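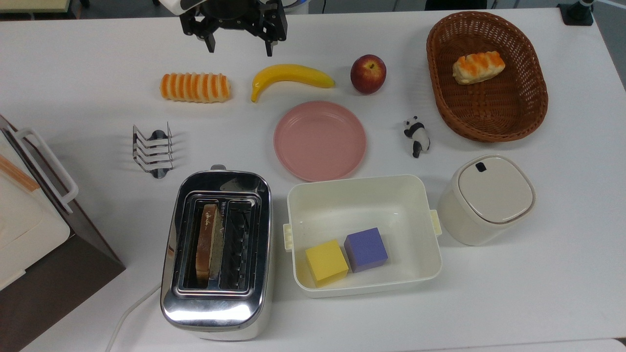 かごは食べ物だけにしてほしい、スポンジまで一緒に入れると朝ごはんの感じがしなくなる、という返信をもらいました。賛成です。次からそうします。

みなさま、Torkamholmの朝食セットの件です。取り急ぎ。前のメール(182番)に返事をつける形で書きます。長くなったらすみません、10時までに送らないといけなくて見直してません。

> [tondora-ml 182]
> 朝食セット、置き方が毎回ちがうので、そろそろ決めませんか。
> 前の組が終わったあと、どこに何を戻すのか分からなくて、
> 結局ぜんぶ白い容器に入れてしまいました。バナナもりんごも。
> 次の組が困ったと思います。ごめんなさい。
>
> それと、トースト立てって使いますか?
> うちの子たちは最後まで何の道具か分からなかったみたいです。
> 手紙を立てるものだと思っていました。
> なくてもいいなら貸出リストから外しませんか。
> パンダは食べ物じゃないけど、いつもセットに入ってますよね。
> あれはどこの持ちものですか。

まずトースト立て。外さないでください。焼けたパンを立てておくところ、と一回言えば分かります。お皿に直接のせるのとどっちがいいか、で話が広がるし。私はむしろ、あれがないと朝食セットじゃなくておやつセットだと思う。しまもようのパンは立てません。細長いほうは寝かせたままでいいです。

戻し方。きのう電話で話したのをそのまま書きます。

> 戻すときの順番も決まっていると助かります。
> 子どもに言うとき、順番がないと全員が同時に動くので。

たしかに。では順番つきで。

1) 果物とパン
終わったらかごへ。編んだかご、楕円のやつ。りんご、バナナ、パン。大きいパンがはみ出しても気にしない。前に無理に押しこんで縁がほつれかけたことがあるので、入らなければ上にのせるだけで。バナナは軸のところを持って投げる子がいるから、そこは見ててください。りんごは転がるので最後に入れる。お皿にのせたまま運ぶと落ちます。
小さいほうのパンだけ先にかごに入れておく、というのもアリ。ここに入れるんだよ、の見本になります。

2) トースターと食パン
食パンは入れっぱなしで保管しない。遊ぶ前は片側に入っていてOK、というか入っているほうが、これで何をするのかすぐ分かる。取り出すのは上からつまんで、まっすぐ。ななめに引くと耳が引っかかります。きつかったら一度もどしてからもう一回。
コードは巻いて本体のうしろへ。コンセントには差さないこと! これだけは毎回言ってください。レバーを下げたがる子は多いけど、それはさせていいです。
表面は指のあとがすごく目立つので、乾いた布でふく。洗剤つけない。前にNavarのクリーナーを使った組があって、しばらく匂いが残りました。
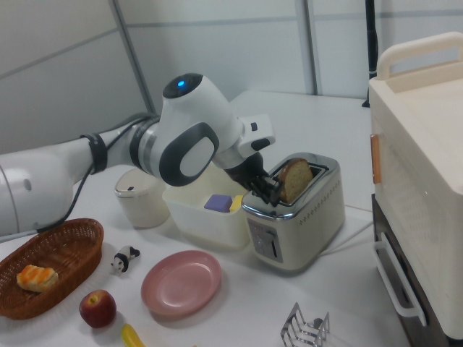
3) 白い容器とスポンジ
むらさきと黄色のスポンジはこの容器。ふたは探しましたが見つからないので、ないものとして扱ってください。容器に入れていいのはスポンジだけ、と決めます。182番の「ぜんぶ容器に入れた」は、まあ、私もやったことあります。気にしないでください。
スポンジは洗いものごっこ用で、水は使いません。ぬれた状態でもどってくると次の組が使えないので。積んだり並べたりしてるだけの子がいても、それでいいと思う。

お皿は戻す場所を書いてなかった。ピンクのお皿は最後まで机の上。かごにも容器にも入れない。片づけの最後に一人がふいて、机のまん中に置いて、おしまい。これはSongの組のやり方をもらいました。終わりの合図になるので、けっこういいです。

パンダ。あれはTondoraの棚にいたものです。もとは別のセット(動物の)だったのが、いつのまにか朝食に来てて、誰も返さないまま今に至る、という。食べ物じゃないから外そうかと一度言ったんですが、席につく人がいないと朝ごはんがはじまらない、と言われて、それもそうかと。なので正式に朝食セットに入れます。倒れやすいので、立ってなくても怒らないで起こしてください。戻す場所はかごの横。中じゃなくて横。中に入れるとパンと一緒に持っていかれます。

> 机も、もうちょっと広いのに替えられませんか。
> 物が近いと手がぶつかります。

机は替えません(替えられません、予算が)。幅135センチあるのに狭く感じるのは、使わない物まで最初から出してあるからじゃないかと。次の2点だけ試してみてください。

・トースターは手前に出しすぎない。手前に果物とお皿の場所をあける。
・容器はトースターのとなり。これで手がぶつかるのはだいぶ減るはず。減らなかったら教えてください。

木の箱は、うしろに置いてあるなら動かさなくていいです。あれは朝食セットの物ではないので、中に何か入れて返さないように。前にトースト立てを入れた組があって半日さがしました。 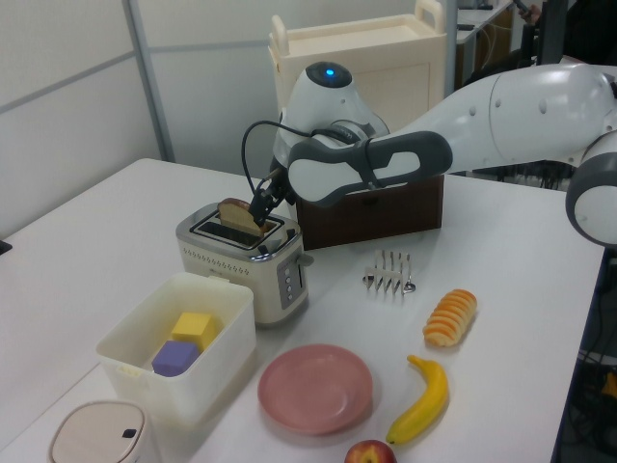 トースターまわり。お皿、バナナ、トースト立ても机の上

あと細かいこと。

貸出の紙、「パン(しま)」と「パン(食)」が同じ行になってて紛らわしいので分けます。Song側の紙も一緒に直しておきます。古い紙が手元にある人は捨ててくださって結構です。裏が白いのでメモにでも。

トースト立ての線のあいだにスポンジをはさむのはやめてほしいです。曲がります。すでにちょと曲がってるのがあったら、自分で直さず連絡ください。前にペンチで直そうとして余計ひどくなったので。

果物の追加の話(ぶどうがほしい、という件)は1月に入ってからまとめて考えます。今は増やさないほうがいい気がしています。りんごとバナナでもう取り合いになるのに、ぶどうが来たらどうなるか。反対意見があればこのメールに返信で。個別に送られると見落とします、ほんとに。

戻し方の紙は今日中に作って、Torkamholmの机の引き出しに入れておきまます。字が大きいほうがいい人は言ってください。

以上、もう出ないといけないので。

朝食セット係
Tondora貸出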